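Jara (software)

Jara is a task-level control and planning package for two-arm tabletop manipulation. It was written at Bruvine, a small software firm in Rutside, and is used mainly for household tasks such as opening containers, moving dishes and placing objects at chosen spots on a table. The package sits between a perception module, which estimates where things are, and the low-level drivers that move the joints. It does not replace those drivers, and it can be run with arms from different makers so long as a driver exists.

The name covers both the planner itself and the set of tools shipped with it, which include a calibration utility, a log viewer and a replay program.

Overview

A Jara task is written as a short list of steps called a plan file. Each step names an arm, an object and a goal, such as "raise lid" or "move above plate." The planner turns each step into a path for the arm and checks that path against the other arm, the table and every object in the current object list. If no safe path is found, the step is returned to the task manager, which may try a different grasp, change the order of steps or stop.

Steps can be given to one arm or to both. When only one arm has a step, the other is treated as an obstacle and is held at a waiting pose, usually with its gripper open. The waiting pose is chosen by the planner and may change during a task.
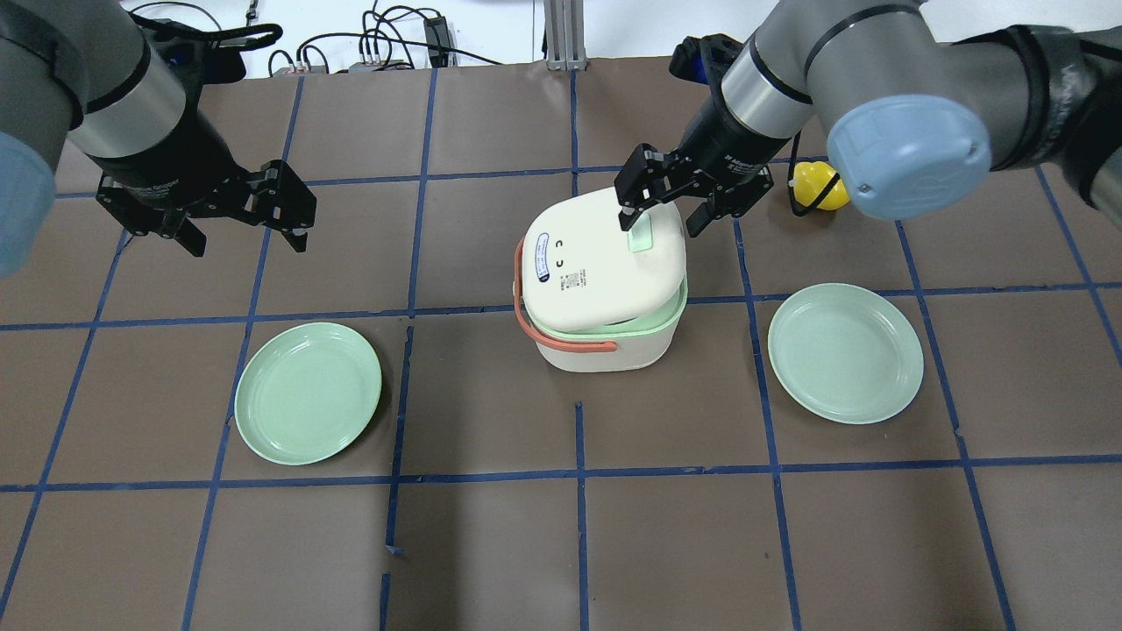

RUTSIDE, October — The rice cooker task is the one most often used to introduce the package. The right arm takes hold of the green tab on the lid and tilts the lid up, and the left arm waits over the table near one of the two plates. Lids are a hard case for a planner because the part being moved stays joined to the part that must stay still. Jara handles this with what its manual calls a tied path, in which the gripper is allowed to move only along an arc around an estimated hinge line.

The hinge line is not measured directly. It is guessed from the shape of the cooker and then corrected as the lid moves, using the joint torques reported by the arm. If the reported torque climbs past a set limit, the path is stopped and the hinge guess is updated before the arm continues.

Perception

The perception module takes views from a head camera and from a camera on each wrist. The head camera is used to build the first object list. The wrist cameras are used later, when a gripper is close to its target and the head view may be blocked by an arm.

Table position is tracked with a tape grid. Blue tape is laid in crossing strips on the work surface, and the crossings serve as reference points for matching one camera's view to another's. The strips do not have to be straight. The calibration utility records each crossing as it is found and does not assume even spacing, so wavy or torn tape can be used as it is. A crossing that is hidden by an object is dropped from the match, and at least 4 must be in view for the result to be accepted.

Round plates are fitted as ellipses. Pale, glossy plates caused trouble in early versions, where a streak of reflected light across the well was sometimes taken for the edge of a second object. Version 3 added a glare mask, which removes very bright regions before the edges are fitted. The rim is then used alone to find the center.
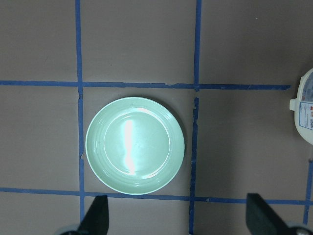
Wrist camera view of a plate within the tape grid, with the gripper fingers open.

Planning and control

The planner is sampling-based. It tries up to 700 candidate paths for each step and keeps the shortest one that passes all checks. Users can lower this limit to save time, although doing so makes failure more likely on a crowded table.

Once a path is chosen, it is passed to the control loop, which sends joint targets to the drivers. The loop also reads back joint position and torque. Gripper commands are handled separately — an arm can keep a grip closed while its path is being replanned, and a held object is added to the arm's own shape for later checks.

Tooling

Every run is saved as a log that holds the plan file, the object list, camera views and joint readings. The log viewer shows these on one timeline. The replay program can run a new planner version against an old log without moving any hardware, and Bruvine uses a fixed set of 299 logs, known as the Mikosthorpe set, to test each release.

Limitations

Jara assumes that objects are rigid apart from hinged parts that have been named in the object list. Cloth, loose cables and liquids are not modeled. Cables near the work area have to be marked by hand as keep-out regions. The tape grid must also be recorded again if the table covering is moved or replaced.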